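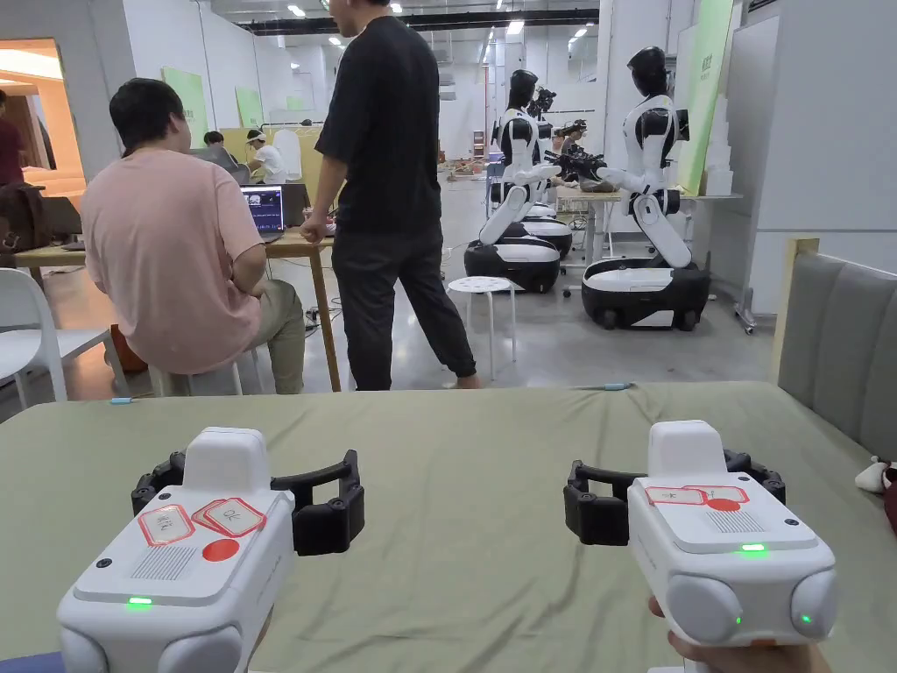 The sage-green cloth is on. Sofa at the end of the table, a laptop further back.

Short thread on sorting out the shared room at Uvero, as a few people asked how it went.

1/ We have the room until the end of February and it has to do for desk work, sitting down with a tea and the odd visitor. Until last week it mostly did for storage.

2/ The cloth came from Gostano and cost 33 quid. I wanted plain white, Nicanor Meléndez said white would be grey by Friday. Sage green it is. It hides marks well and goes with the light green posters on the partitions.

3/ The grey sofa has a wooden frame and is heavier than it looks. Baltazar Medrano and I tried it in 4 places. End of the table won — you can sit down without moving anyone's chair. The small white plush toy lives there too.

4/ White stool at the wooden table is fine for an hour with a laptop. After that my back complains. Two proper chairs are on order from Valtonen, about 36 days they say, so the stool stays for now.

5/ Partitions are white and will stay white. The tall green banner is by the wall on the right, where people don't walk into it.

6/ Still to do: a shelf for bags so they stop ending up on the table, hooks for coats, and a box for short cables. If anyone has a spare shelf, send me a message. I can collect — most evenings after six.

Contact | © Skollier | Back to top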